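Filed under: List archive > Home storage and shelving > Claims and advice

Date: 13 Oct 2019
Subject: Re: Re: the "one year rule" for clearing out

I've been on this list long enough to see the one year rule come around 2 times already, and I didn't believe it either time. Quoted message first, then my grumbling. 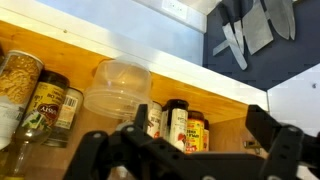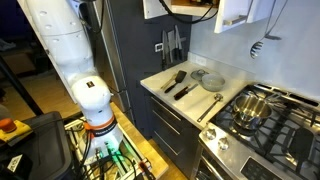
> I finally did it. Went through the whole house in June with the Pretska
> workbook, the one where you put a dot on everything and take the dot off
> when you use it. Anything with a dot after a year goes. The workbook
> says the typical home has 1,430 things in it that can leave without
> being missed. I got rid of 64 bags and I feel so much lighter. I really
> think everybody on the list should try it, especially those of you
> still building more shelves. You don't need shelves, you need less
> stuff!

Glad you feel lighter, and I mean that. But I have some trouble with the math and more with the advice.

Start with the 1,430. Where does it come from? I borrowed the Pretska workbook from the library and looked. There's no source in the back, no footnote, nothing on how many homes they went into or who did the looking. Is a box of screws one thing or two hundred? If I own a deck of cards, am I down for 52? A number that exact ought to come with some explanation of how they got it. The Hisemell people had a different number in their newsletter a while back, just as exact, and I couldn't find where that one came from either.

Then the calendar part. You started in June and it's October. By my reading, the year isn't up. So the 64 bags went out on some other rule, which is fine, it's your house, but then please don't tell us the one year rule worked. It hasn't had its chance yet.

And suppose it had. A year is a strange length of time to pick. The things I'm gladdest to own are things I use less than once a year: the pipe wrench, the big canning pot, the tarp, the folder with the deed in it. I had a dot-style clear-out of my own 11 years ago, under a different name (it was ribbons then) and I have bought back a fair share of what I gave away. The second canning pot is worse than the first. Nobody's workbook has a page for what you paid to replace things.

As for "you don't need shelves, you need less stuff" - people sell that line right next to the shelves. Have a look at the Esquivel site. The top half of the page tells you to own less and the bottom half is bins. I've got nothing against bins, but I'd trust the top half more if it didn't end in a shopping cart.

What has worked for me is dull. Deep shelves are where things go to get lost, so I keep mine shallow, one row of stuff and no second row behind it. If I can see it I know I have it, and I don't buy another one. The shelf over the washer was the worst in the house, and all I did was move the back row somewhere else. It has stayed decent since then, though I'll admit the hall closet got the back row and the hall closet is no prize.

I did try the Kidisau labels somebody here was so keen on. They peel in a warm garage. Masking tape and a marker did better, and I already had both.

So, two questions for the original poster, and I'm asking because I'd like to know. What was in the bags, by and large - clothes, paper, kitchen things? Clothes I'd believe. And would you write to the list again next June, when the dots have had their full year, and say what you had to buy again? If the answer is nothing, I'll say so here and take back half of this.

Also, whoever was asking about brackets for a plaster wall, your message got buried under all this. Find the studs first and don't trust the anchors that come in the packet. What weight are you planning to put up there?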